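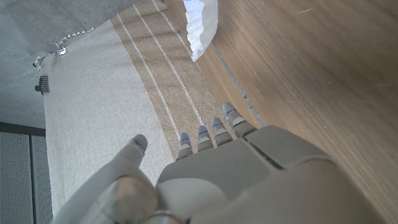 By three in the afternoon my hands used to be finished for the day, Ifeanyi Adeyemi told colleagues at the Havitz finishing hall on Wednesday, and I would go home and ask my daughter to open the jam. Now I come off shift and still feel like doing a bit of gardening, and I'd like to keep it that way.

Remarks like that one have been coming in all season at Ornberg, the maker of woven goods for the home, and they are a large part of why the company is pleased to announce that its two-handed Jestier station will become a permanent part of the finishing hall in Havitz, with a second station to follow in December.

Finishing is the last stop before a woven piece is folded and packed. Every one has to be laid out, smoothed along its stripes, checked at the fringe and turned, and for as long as Ornberg has been in business, all of that has been done by people leaning over a table. It is careful work and our people are very good at it (some of them can feel a pulled thread before they see it!), but the smoothing and turning are hard on wrists and shoulders, and we have known that for a long time.

The Jestier station takes on the smoothing and the turning. It works with a pair of robotic hands, each with four fingers and a thumb, and small blue lights at the fingertips.

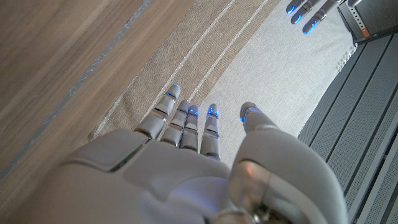 Checking stays with the finishers. A person decides whether a piece passes, goes back for mending or is sold as a second, and a person can stop the station at any moment with the bar along the front of the table. During the trial the crew also set the pace, starting slow and speeding things up only when they felt comfortable, and that arrangement will stay in place now that the trial is over.

All 41 finishers in Havitz keep their jobs and their hourly rate. We wanted to say so plainly, as it was the first question at every meeting we held, and quite rightly. So far 13 of them have completed training on the station, which is taught on paid time by Oyewole, the firm that installed it, and there are places for everyone who would like one. Those who prefer to stay at the hand tables are welcome to, and several have already told us that they will.

It has not all been smooth going. The first weeks were slower than anybody had hoped, fringed ends gave the station a good deal of trouble, and the crew ended up rewriting much of the original work plan themselves. They logged 154 suggestions between them, from the height of the table to the order in which the pieces arrive, and around 40 have been put into use. We are still working our way through the rest, and fringed ends are still finished by hand whenever the crew thinks it best.
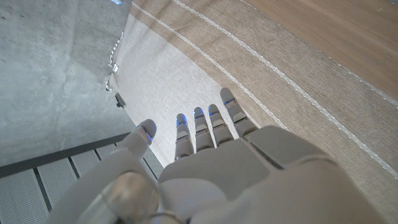 What changes on the floor

Shifts will keep their present hours. Finishers trained on the station will trade places with the hand tables every two hours, a rhythm the crew picked after trying longer turns and finding them dull. Mending, which has often been squeezed in at the end of the day, gets its own bench by the windows and its own time on the schedule.

Families and neighbors are warmly invited to see the hall at work when the second station opens in December. Coffee will be served, and the finishers will be glad to answer questions.

Press contact: Ornberg press office, Havitz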